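Vodavus 2176 Height-Adjustable Table Frame

Manufacturer: Bamgate
Item no.: 2176
Category: Table frames and bases > Electric, two-leg
Availability: In stock at Brernness warehouse

Overview

The Vodavus 2176 is an electric two-leg frame for rectangular table tops. It is supplied without a top. The frame suits offices, workshops, packing stations and teaching rooms where the working height changes between users or between shifts. Both legs are driven, each by its own motor, and the control box keeps them level during travel.

The crossbar telescopes to fit tops of different lengths and locks with four set screws. Feet are 600 mm long and have leveling glides. Legs and feet are powder-coated steel in light gray, black or white.

Specifications

Drive: two motors, one per leg
Leg profile: rectangular, three-stage
Foot length: 600 mm
Controller: wired handset, four memory positions
Anti-collision: yes, adjustable in three steps
Supply: 230 V, grounded plug
Finish: powder coat, matte
Packing: one carton

Table tops

The frame accepts any flat top that is stiff enough to span the crossbar without sagging. Tops ordered from us come drilled for the 2176 hole pattern. For your own top, use the paper template in the carton. Pilot holes should stop well short of the working face. Do not use the screws supplied for the control box to fix the side brackets; they are shorter and will not hold under side load.

Tops with a glossy surface show fine scratches sooner than matte ones. For benches where items are slid back and forth all day, the matte white top is recommended. Wipe with a damp cloth and a mild cleaner. Scouring pads and solvent-based cleaners void the surface warranty.

Assembly

Allow one hour for two people. Build the frame upside down on a soft surface, connect both motor cables to the control box, then fasten the top before turning the table over. Lift by the frame and never by the top. After power is connected, hold the down button until the legs reach the lower stop and the display shows 8. The table is then reset and ready for use. Repeat the reset after any power cut.

Cable entry is at the rear of the crossbar. A cable tray (item 346) is sold separately and clips on without tools. Leave enough slack in all cables to cover full travel.
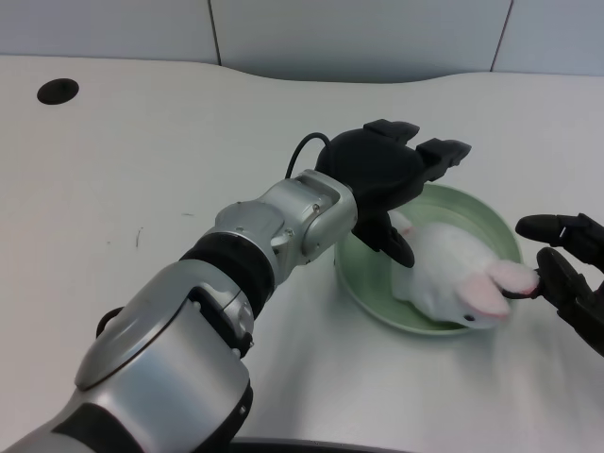

White table top with light green bowl.

Changes in this version

Frames shipped from September onward have the revised handset with a lock function. The older handset is no longer made, but the new one works with all earlier 2176 control boxes. The side brackets and hole pattern are unchanged.

Spare parts

Handset, wired
Control box
Motor cable, long
Leveling glide, set of four
Screw bag, complete

Ordering and service

Trade orders are handled by Verstraete. Quote the item number and finish code with each order. Technical questions: Amber Van Loon, product support. Please have the serial number ready; it is on the label under the crossbar, next to the control box.

Page last revised Friday, November 1, 2019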